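Lecture 2: pregrasp poses and when to close the hand
Notes by Irja Tikkanen, Tuesday group
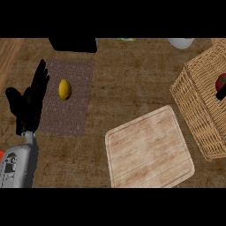

Perception + Control

Sim task for this week: lemon on the placemat, hand coming in from the left. Fingers not on it yet. This is the pregrasp pose, the bit most of you skipped in the last homework.

Pipeline, same as on the board:
detect object -> estimate pose -> pick pregrasp -> move arm -> check -> close fingers

Detection. Lemon is easy, yellow on muted brown. Tomato in the basket is harder, partly hidden, dark patch under it. Run your detector on both before you tune anything. Objects along the top are only partly in view, so expect bad boxes there. Do not feed them to the planner.

Pose. A lemon is nearly round the short way, so rotation about the long axis is mostly meaningless. Don't penalize it in your loss. Long axis direction does matter, fingers should close across it.

Pregrasp. Offset along the approach direction, then a straight line in. Veikko asked if you can plan directly to the grasp. You can, but the fingers tend to sweep the object away. Try it both ways and log it.

Check step. Re-run pose at the pregrasp, compare with the first estimate. If they disagree by more than your threshold, go back and replan. Threshold goes in the config, NOT hardcoded (Aatos, Uzma, yes you).

Control. Arm and hand are seperate controllers in Rajan. Hand command waits untill arm error has settled. If you send both at once you get the early-close bug, see slide 12.

Homework: 435 start states in the Terkside folder. Report success rate and 2 failure cases with plots. Work in pairs ok. Send to Pirjo Pelkonen, not me.

Next time: placing, collision margins for basket rims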